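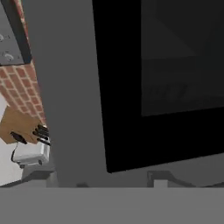
Start | Liste | Archiv | Themen | Anmelden

Betreff: Re: Das Finale von »Haus Clerance«
Von: Elvia Cervantes
Datum: 20/08/2022

Duangjai Suksawat schrieb:
> Ihr Lieben, hat jemand verstanden, warum Helmy im Finale
> ausgerechnet die Kandidatin genommen hat, mit der er in der
> ganzen Staffel nur 2 Einzeldates hatte? Ich saß da und
> dachte, ich hätte eine Folge verpasst.

Liebe Duangjai, liebe Mitleidende,

ach, wie gut ich dich verstehe! Ich habe die letzte Folge gleich zweimal geschaut (beim zweiten Mal mit meiner Schwester am Telefon, die alles eine halbe Minute früher sah als ich und natürlich nichts für sich behalten konnte), und ich glaube trotzdem, dass man es hätte ahnen können.

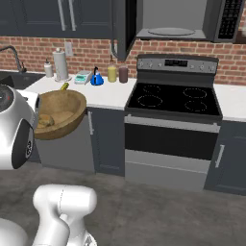
Denkt mal an Folge 10 zurück, an den Ausflug nach Iltbridge. Da regnet es in Strömen, alle anderen schimpfen über ihre Schuhe, und die beiden sitzen unter dem Vordach und reden über ihre Großmütter. Das war im Schnitt ganz kurz, aber so hat er vorher mit keiner gesprochen. Der Abend im Restaurant Wiletti dagegen, über den hier so viel geschwärmt wurde, kam mir steif vor, bei aller Liebe zu den Kerzen. 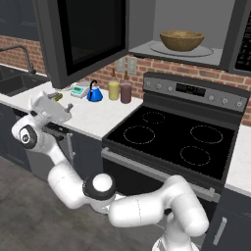

Was mich wirklich geärgert hat, war die Sache mit dem Ring. So lange die Musik anschwellen lassen und dann Werbung, also bitte! Im September soll ja die Wiedersehensfolge kommen, und da hoffe ich sehr, dass die beiden noch zusammen sind. Wer schaut mit? Ich schreibe dann wieder nebenher an die Liste, wenn es euch nicht stört.

Seid herzlich gegrüßt und grüß mir deine Mutter, Duangjai,
Elvia

149 Aufrufe | 2 Antworten | Teilen

Kontakt | Impressum | Nach oben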